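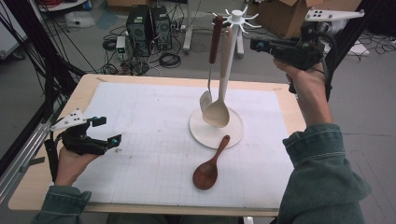 How-To > Home Entertainment > Projectors

Setting up a short-throw projector in a small living room

Friday, July 4, 2025

A short-throw projector will give you a 100-inch picture from a cabinet pushed up near the wall. It is fussier than a TV to set up, and most of the complaints I get by email come down to the first hour of placement. These steps use the Zarnley S2, but the menus on the Storko models are close enough that you can follow along.

What you need

A tape measure, a pencil, a spirit level, low-tack painter's tape and an HDMI cable long enough to reach your source. The cable in the Zarnley box is short. I replaced mine with a longer one for $30.

Step 1: Measure the wall

A 100-inch widescreen picture is 221 cm wide and 125 cm high. Mark the four corners on the wall with painter's tape before you move any furniture. Leave it up for an evening and sit in your usual seat. If the top of the picture makes you tilt your head back, drop to a smaller size now, while it costs you nothing.

Check for light switches, vents and picture hooks inside the taped area. A bare wall is fine to begin with if it is flat. Run a long straight edge across it. Any bump you can feel will show up as a wavy line in the picture, especially near the top, where the light hits at a steep angle.

Step 2: Place the cabinet

Look up the throw distance in your manual for the size you have chosen. It is measured from the back of the projector to the wall on some models and from the lens on others, so read the diagram as well as the table. Put the cabinet in place, then check the top with the level in both directions. If it leans, shim the cabinet feet. The projector's own feet should be kept for small changes later.

Centre the projector between your two bottom corner marks. With this type of projector, a shift of a centimetre toward or away from the wall changes the picture size quite a bit, so move it in small nudges.

Step 3: Square up the picture

Turn on the test grid. On the Zarnley it is under Settings, Picture, Alignment. Work in this order:

Slide the projector left or right until the grid is centred.
Turn it slightly until the left and right edges are the same height.
Raise or lower the feet until the top and bottom edges are level.
Move it closer or farther to reach your corner marks.

Go through the list a second time. Each change throws the others out a little.

Leave keystone correction off until you have done this. It squeezes the picture digitally and you lose some sharpness. If you still need it at the end, use 1 or 2 clicks and stop there.

Step 4: Focus

Let the projector run for half an hour first, as focus can drift while the lens warms up. Focus on small text a third of the way in from one side, then check the corners. If one corner stays soft, the projector is probably not square to the wall. Go back to Step 3.

Step 5: Colour and brightness

Pick the Movie or Cinema mode. The Vivid mode looks good for five minutes and then skin tones start to look sunburnt. If your wall is cream or grey, lower the colour temperature one step or raise it one step and compare using something with snow or clouds in it.

Turn off motion smoothing unless you mostly watch sports.

Do you need a screen?

In a room you can darken, no. In a room with daytime light, a ceiling-light-rejecting screen helps a lot. The Khương fixed-frame screen was $159 in April at the Bririrdale store. Check that any screen you buy is labelled for ultra short throw, as the ordinary kind will look dim.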